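Refurbished Office Tower for Parts or Practice – Dell, Side Panel Off, Sold by Tostden

Item 344
Price: $19 plus shipping, or free pickup at our Ivbridge counter
Listed 2020-07-13

We have sold a good many of these old office towers over the years, and I still have a soft spot for them. They are heavy and plain and they take up more room under a desk than anybody would like, but my goodness, they are pleasant to work inside! If you have a student at home who wants to learn how a computer goes together, or you just need a donor machine to keep another one going, this is a friendly place to begin.

You get the tower with its motherboard, power supply, drive cage and the wiring that goes with them. There is no hard drive, no operating system, and no keyboard, mouse or monitor. We sell it as a parts and practice machine, so please don't buy it expecting to plug it in and do your taxes that evening.

Lay it on its side to work on it and nearly everything faces you. The bits you are meant to pull or press are mostly blue, so look for the latch at the end of the power supply and the blue ones at the drive bay.
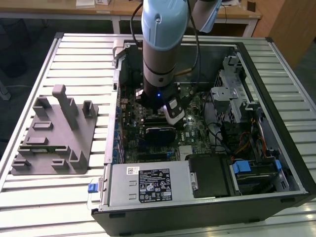
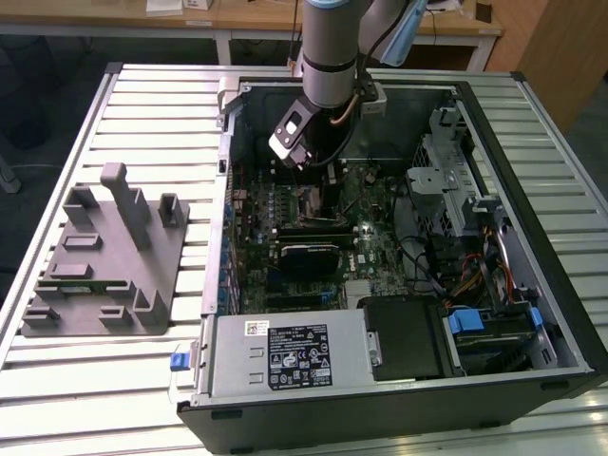
Will the power supply from this tower fit in an ordinary case?
Please measure before you order. Office machines often use their own mounting shapes and plugs, and we'd hate for you to pay shipping on something that has to come right back. Send us the model number of your own computer and we'll gladly compare the two.

Shipping and packing

Towers go out double-boxed from our Lornivard warehouse, usually within 3 working days. The side panel travels in its own sleeve, taped to the inner carton, so do check there before you throw anything away – we get that phone call more than you'd think.

Goes well with

Sarkar screwdriver set, magnetic tips
Sarkar anti-static wrist strap
Parts tray with lid

Returns are fine within two weeks as long as everything comes back in the box. Schools and clubs buying several at once should write to us first, as we can often do a little better on the price. The next batch of towers is due in September.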